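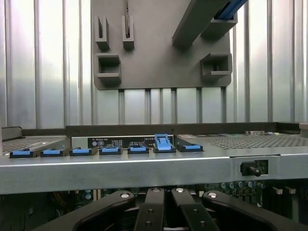 I bought the Urkevell voice recorder before the fuel tax debate in October, and I have used it at every council interview after that. I paid 388 for it with the small clip microphone.

The sound is very clear, also when two politicians speak at the same time. Minutes are easier to check, and Ea Hviid at our paper now trusts my quotes.
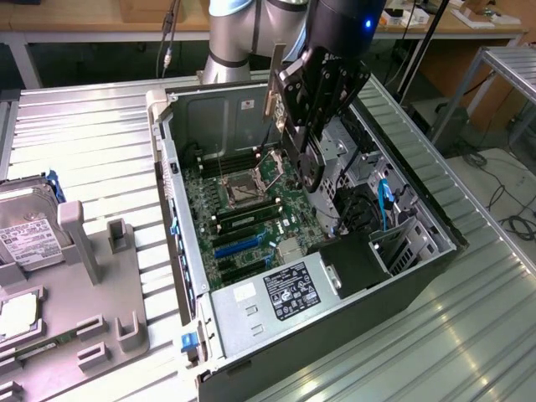
The battery is weaker. I got around 300 minutes, and the budget hearing was longer. The menu is slow, and the button for marking an answer is too near to the stop button. I lost the end of one interview this way.

For press work I can recommend it, but carry a charger. 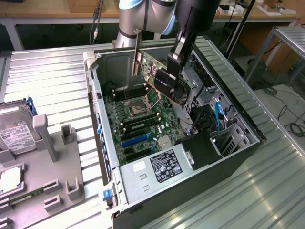
Green expansion card held over the open computer case.

Kári Hafstein, 22/02/2025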